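Bundled Bottle Test Set, Orange, Film-Wrapped
Zadska Handling Supplies
Item no. 302-77

The 302-77 is a set of orange plastic bottles with screw caps, supplied as a shrink-wrapped pack for unpacking, sorting and relabeling benches. Bottles are ordinary retail stock with printed labels. Packs are sold as received from the bottler and are not cleaned or relabeled before shipment.

Contents and condition

Film: single shrink sleeve, translucent, yellow-orange tint. Opened by tearing or with a blunt film cutter.
Caps: screw type, orange, left in place.
Labels: paper or film, depending on lot. Grade A labels are intact. Grade B labels may be torn, scuffed or partly peeled.
Pack height: 321 mm.
Storage: upright, indoors, out of direct sun. 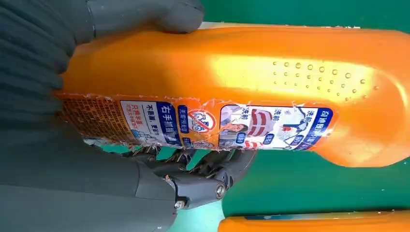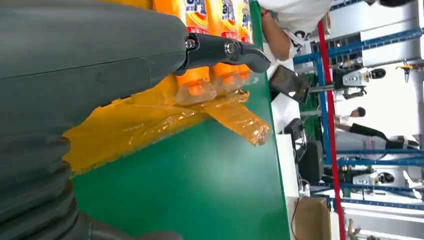 Label grade

Grade B is the standard grade for repeated handling. Edge tears and rubbed print do not affect the body of the bottle and are not accepted as grounds for return. Order Grade A where a code reader or camera has to pick up the full label. Mixed grades in one carton are available on request, minimum order 56 packs.

Film removal

Start at the cap end, where the film bunches and is easiest to lift. Pull along the length of the pack. Torn strips should be cleared from the work surface before bottles are set down, as loose film slides on coated tabletops. Do not heat the film to release it. Used film goes with soft plastics where the local collection takes them.

Replacement parts

302-77-C Screw caps, orange, bag
302-77-F Shrink sleeve, flat, roll
302-77-L Blank paper labels, sheet

Replacement sleeves need the Isent bench sealer or an equivalent hot-air unit. Sleeves from the older Adams series are narrower and will split at the shoulder of the bottle.

Shipping

Packs ship from the Skidville warehouse on half pallets. Cartons are marked for upright transport. Report dented or leaking bottles before the carton is broken down, and keep the outer label with the claim.

Page revised 20/06/2019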